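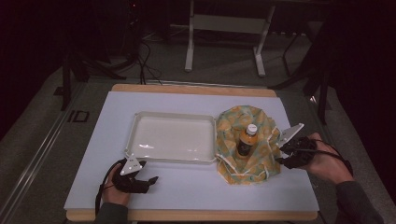 House rules for hand-held gripper work: your questions answered

I look after the practice rules for our demonstration bench at Pivstead, which mostly means I get asked the same things over and over by people who've just been handed a pair of grippers. So I've written my answers down. If yours isn't covered, come and find me or Daranee Srithong, who wrote the first version of the rules and still argues with me over half of them.

Do I really have to read the rules before my first session?

Yes, sorry! It takes ten minutes and there's tea. Colton Bélanger will then sit with you for a couple of practice runs that we throw away afterwards, so you can be as clumsy as you like.

Is there an official standard for this sort of thing?

There are proper published standards for robot safety, and if you're working near a powered arm you need to follow whatever your site's risk assessment says. For the hand-held side, where it's you doing the moving, I haven't found one document that covers everything we do. Ours is a house guide. We borrowed bits from the old Rernberg workshop handbook (first printed in 1990 and surprisingly sensible about cables) and made up the rest as we went along.

How fast should I move?

Slower than you would with bare hands, but not in slow motion. New people tend to creep along as if they're defusing something, and then the recording is full of tiny wobbles. Pick a pace you could keep up for the whole session. If you can chat while you do it, you're probably about right.

What are the marker plates for, and can I touch them?

They're how the tracking knows where each gripper is and which way it's pointing. Please don't touch the faces. Fingerprints and scratches both cause trouble, and so does a sleeve flopping over the top. If a plate gets knocked, stop and tell someone, even if it looks fine to you. Don't bend it back yourself – a plate that's slightly out is worse than one that's obviously broken, as we might not spot it for days.

What should I wear?

Long, plain, close-fitting sleeves in a dark colour. No shiny cuffs, no bracelets, and watches go in the drawer. We keep spare tops in a few sizes, all washed, I promise.

Where do the cables go?

Over the back of the hand and away from the work. Before each run, reach to the furthest spot you'll need with both hands and check nothing pulls tight. Anything trailing on the floor stays behind the table, well out of the way of your feet. I'm a bore about this one and I don't care.

Can I use real drinks bottles?

You can, with the cap done up tight. We ask that you check the cap by hand before the bottle goes near the bench, then check it again after every break. Open cups of anything are banned, and that includes your own coffee. The Visser shelf by the door is for coffee.

Cloths are driving me mad. Is there a right way to lay them out?

There isn't, and that's rather the point of them. We don't want every cloth folded into the same neat square. Drop it, bunch it, wrap it round something, then leave it alone. The rule is simply that you don't fiddle with the layout once recording has started. If it's hopeless, end the run and begin a fresh one.

I dropped something. Do I start again?

Depends! If it landed on the board and you can reach it with the grippers, carry on and pick it up as naturally as you can. Recoveries are useful, so please don't bin them. If it went on the floor, end the run there and mark it as dropped. Never lunge for a falling bottle with a gripper in your hand. We've had one bruised knuckle and I'd like to keep it at one.

How long can I keep going?

Our limit is 40 minutes, then a proper break with the grippers off your hands. Most people feel it in the wrist at roughly 30, and if that's you, stop there. You won't get a funny look.

What do I write in the log?

The task, the objects, which hand did what, and anything odd. We use Umon for the log and it's a bit fussy with spelling, so choose object names from the list if you can. "Went badly" isn't enough. "Left gripper slipped on tray rim" is lovely.

Can I suggest a change to the rules?

Please do. Put a note on the log page with the word RULE at the front, and Daranee and I go through them all together every February. The smaller ones usually get sorted sooner, when one of us gets fed up with the old wording.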